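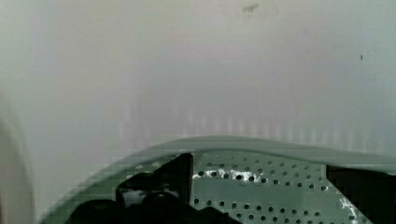

살리나스 가사 작업 시험 참가자 모집

우스트베리 생활기술연구실에서는 집안일과 매장 뒷정리를 기계가 어디까지 맡을 수 있는지 확인하는 시험을 진행합니다. 과제명은 '살리나스'이며, 로봇 팔을 옆에서 지켜보고 같은 작업을 직접 해 볼 일반인 참가자를 모집합니다. 로봇이나 프로그래밍 경험은 필요하지 않습니다.

모집 배경

바닥 청소처럼 이미 기계가 들어온 일도 있지만, 깊은 통 안에 손을 넣어 물건을 꺼내거나 구멍 뚫린 판을 잡아 드는 일은 아직 사람이 합니다. 둥근 안쪽 벽은 밝고 무늬가 거의 없어 카메라로 거리를 재기 어렵고, 테두리가 휘어 있으면 집게를 댈 자리도 마땅치 않습니다. 표면에 빛이 하얗게 비치면 반사인지 찌꺼기인지 사람 눈에도 헷갈립니다. 저희가 지난 12월까지 기록한 예비 시도는 367회이며, 이 가운데 사람 도움 없이 끝난 것은 60회입니다. 어떤 부분에서 사람이 더 나은지, 또 어느 정도면 맡겨도 되겠다고 느끼는지를 참가자에게서 듣고자 합니다.

모집 대상

만 19세 이상으로 다음 중 하나에 해당하는 분
- 평소 빨래, 설거지, 욕실 청소 등을 직접 하는 분
- 식당, 세탁소, 소매점 등에서 뒷정리 업무를 해 본 분
손목이나 어깨 통증으로 치료를 받고 있는 분은 작업 없이 관찰과 면담만 하는 조로 신청할 수 있습니다.

모집 인원
20명 (작업조와 관찰조 합산)

참가 내용

1. 안내와 동의서 작성
2. 작업조는 통 안쪽 닦기, 구멍 뚫린 판 들어 올리기, 젖은 수건 옮기기를 각각 수행
3. 같은 작업을 로봇 팔이 하는 동안 관찰하고, 멈춰야 한다고 생각되는 때에 버튼 누르기
4. 설문과 개별 면담

소요 시간은 거의 100분이며 중간에 쉬는 시간이 있습니다. 작업 속도는 평가하지 않습니다. 로봇 팔이 움직이는 동안에는 바닥에 표시된 선 밖에 계셔야 하고, 비상 정지는 담당 연구원이 맡습니다.

사례
작업조와 관찰조 모두 같은 금액의 참가비를 드립니다. 금액은 선정 안내와 함께 알려 드리며, 중간에 그만두어도 전액 지급합니다. 교통비는 별도로 지급하지 않습니다.

장소
순데티관 1층 작업실. 건물 앞 주차장은 협소하므로 대중교통 이용을 권합니다. 휠체어 출입이 가능합니다.

기록과 개인정보
작업 중에는 손과 작업대만 촬영하고 얼굴은 촬영하지 않습니다. 면담은 녹음하며, 글로 옮긴 뒤 음성 파일은 삭제합니다. 자료는 연구 목적으로만 쓰고, 참가자가 요청하면 해당 분량을 폐기합니다.

신청 방법
연구실 누리집의 '트린도루라' 신청 화면에서 이름, 연락처, 희망 조, 가능한 시간대를 적어 제출해 주십시오. 평소 가장 하기 싫은 집안일이나 매장 일을 한 가지 적는 칸이 있으며, 이 답은 선정에 영향을 주지 않습니다. 인원이 차면 접수를 마감하고, 이후 신청하신 분은 대기자로 등록합니다.

준비물
- 신분증
- 젖어도 괜찮은 편한 옷
- 앞이 막힌 신발
고무장갑과 앞치마는 작업실에 있습니다. 라텍스 알레르기가 있으면 신청할 때 적어 주십시오.

공고일: 2019-02-05
우스트베리 생활기술연구실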